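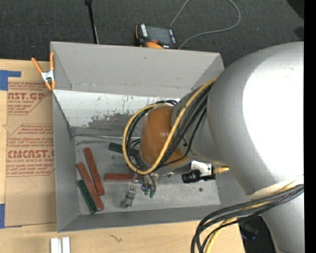

Section 3: Getting Your Luvano Shelf Speakers Placed and Paired

Okay, so you've unpacked both speakers and found the little bag with the feet in it (if you haven't, check under the cardboard tray, I lost mine there for a whole evening). I wrote this part of the guide after setting up my own pair in a living room with one crooked wall, so it leans toward ordinary houses with ordinary furniture.

You'll need both speakers, the two power cords, the long speaker link cord and a phone. A tape measure is nice to have. My friend Firouzeh Mahmoudi uses a piece of string and gets on fine.

Placing the speakers

1. Stick the four rubber feet on the bottom of each speaker. Press hard and count to ten.

2. Decide which one is your main speaker. It's the one with the volume knob on the front, and it can go on the left or the right. You'll tell it which later on.

3. Set them down the same distance apart as you'll be sitting from them, so you end up with a triangle. Mine are on an old Clemholm bookcase that's a bit too narrow for this, and I've made my peace with it.

4. Pull them forward until the fronts line up with the edge of the shelf. If they sit way back between the books, voices get boomy.

5. Turn both in a little so they point at your favorite chair. Small turns! I overdid it the first time and it sounded like wearing headphones.

Caution: Don't plug anything in yet. The link cord goes in first, with the power off at both ends.

Connecting the cords

6. Push the link cord into the socket marked LINK on each speaker. It clicks. If there's no click, flip the plug over and try again.

7. Now plug in the power, main speaker last. The light on the front blinks white, then stays on.

Note: The link cord can be extended, but only with the Uysal extension that's sold for this model. I tried a cheap one from a drawer and got a hum I could hear from the kitchen.

Pairing your phone

8. Hold the knob in for 3 seconds and let go when the light turns blue.

9. Open the Bluetooth list on your phone and pick LUVANO 742. You may see it listed twice for a moment -- wait and one of them goes away.

10. Play something you know really well. I use a Sarkanach record that has a long guitar bit going from one side to the other, and it shows you right off if left and right are swapped.

11. If they're swapped, press the knob twice quickly. The sound drops out for a second and comes back the right way around.

The speakers remember up to 197 pairings, so you can let every visitor have a go at being DJ.

If something's off

Light blinks red: the link cord is loose at one end. Power off, push it back in, power on.

Sound from one side only: check the balance setting on the phone. Davoud Arabzadeh and I swapped cords for an hour before we looked there.

Thin sound, no bass: same trick as step 4, but the other way. Slide both speakers back toward the wall a little at a time and listen after each move.

Wall brackets are covered in Section 4.

Last updated July 10, 2026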